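Notes from the Geswood otter hide

The track to the Geswood hide starts behind the Hovia parking lot and follows the river for two miles. In September the lower part is passable in ordinary walking shoes. Later in the year the side stream at the bend runs over the path and you need boots.

I went with Zulkifli Lau, who leads the evening visits for Halim, the small outfit that holds the access permit. Groups are limited to 7 people including the guide. The rule came in after the second season, when larger groups were walking down both banks and the otters stopped using the lower holt during visits. The present route keeps to the east bank only, and the closest viewing point is 600 feet from the holt.

Visits start at 5 p.m. The first hour is spent on signs: spraint on the flat stones, slides in the mud, feeding remains. Lau logs each fresh spraint on a paper sheet and copies the sheet into the Clidness database the same night. Clidness covers the whole river system, and its records are open to anyone who registers. Locations of holts are blurred to the nearest grid square, a sensible precaution on a river with this much foot traffic.

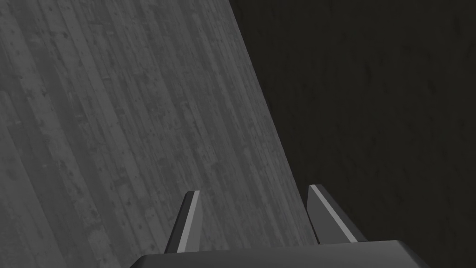

Gray planks, dark specks and grain.

We had one otter, a single adult, working upstream along the far bank. It surfaced, dived and surfaced again for several minutes, then went under the alders. Binoculars of 8x or 10x are enough at that distance. A scope is awkward inside the hide because the viewing slots are low and narrow.

Part of the fee goes to bank repair. Verna Castellanos, who handles the accounts, sent me the breakdown when I asked for it. Fencing to keep cattle off the soft banks takes the largest share, followed by willow planting. I would like to see the figures posted on the booking page as well.

Dogs are not allowed past the second gate. There is no phone signal after the bend, so download the map before leaving Hovia. The winter schedule has not been set yet, and I will add it to this post when Halim sends it over.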